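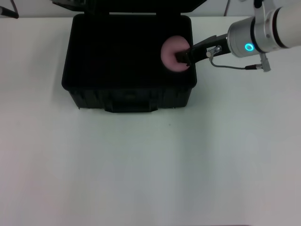 Hard case with the lid open and a pink foam ring inside, near the right-hand wall.

Skeltmont Equipment Room: Case and Packing FAQ
Last updated 6/2/23

These are the questions we get most at the counter and by email. They cover the black hard cases only. Soft bags and rolling trunks are on the Drerkutcombe site's page.

Can I borrow a case without the equipment that goes in it?

Yes, if it isn't reserved. Ask for an empty case on the request form and put your return date in the notes box. The loan period is two weeks, and you can renew it once.

What are the foam rings for?

They are loose padding. Put one between the item and the case wall wherever you can feel the item shift when you tilt the case. They can be squeezed to fit a narrow gap. If you need more than are in the case, there is a bin at the counter. We buy them in bags of 800, so please take what you need.

Do the rings have to come back?

We'd like them back. Leave them inside the case when you return it. Torn ones can go in the trash.

Where is the label?

On the lid. It is a small white sticker with rounded corners and two lines of print. The upper line is in Chinese and the lower line is a code in letters and numbers. 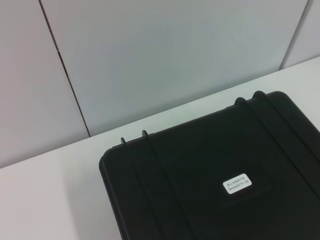 White label on the lid of a black case, lower line in letters and numbers.

Which part of the label do I write on the form?

Copy the lower line exactly, including the dash. If you can't make out a character, leave a blank and we'll fill it in at check-in. Several codes look alike, so don't guess from an old form.

Can I put my own sticker on the lid?

Please use a paper tag on the handle. Sticker glue collects dirt and is slow to get off textured plastic. Sabine Mühlbauer at the counter has tags and string.

How should I set a case down to pack it?

Lay it flat on a table with the label facing up and the handle toward you. Leave enough space behind it for the lid to swing all the way back.

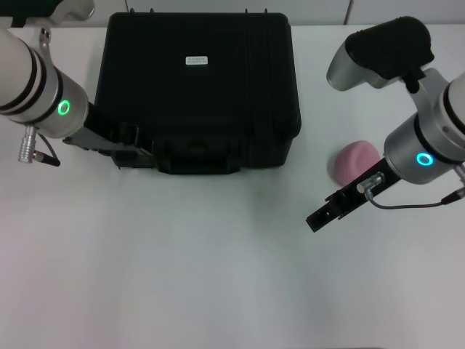 Keep padding and small parts off to one side until the lid is up, then load the heaviest item first. Fill the gaps last. Close the lid by hand and stop if it pushes back. Never lean on it to get it shut.

How much weight can I put in?

We ask that you keep it to what one person can carry by the handle without help. Anything heavier goes in a trunk.

Can I stack cases?

Two high on the shelves, flat, labels up. Don't stack them on a cart. The Sonora building has a raised threshold at the loading door and top cases slide off there.

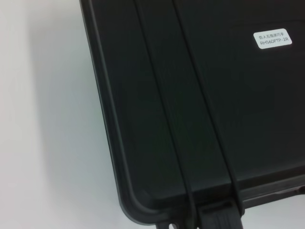 Raised ridges and recessed top panel on a case lid.

How do I clean the outside?

Wipe it with a damp cloth and go along both sides of the ridges, where dust settles. Dry around the label and don't scrub it. No solvents, please.

A latch is broken. Am I charged?

Normal wear is on us. Tell us when you return the case and describe the damage on the form. For a case that is lost or crushed, the replacement charge is over $100, depending on size.

Who do I contact about a large order?

Ademir Furtado handles group requests and anything going to the Kulkarni annex. Send the list of codes and your pickup date through the request form and mark it for his attention.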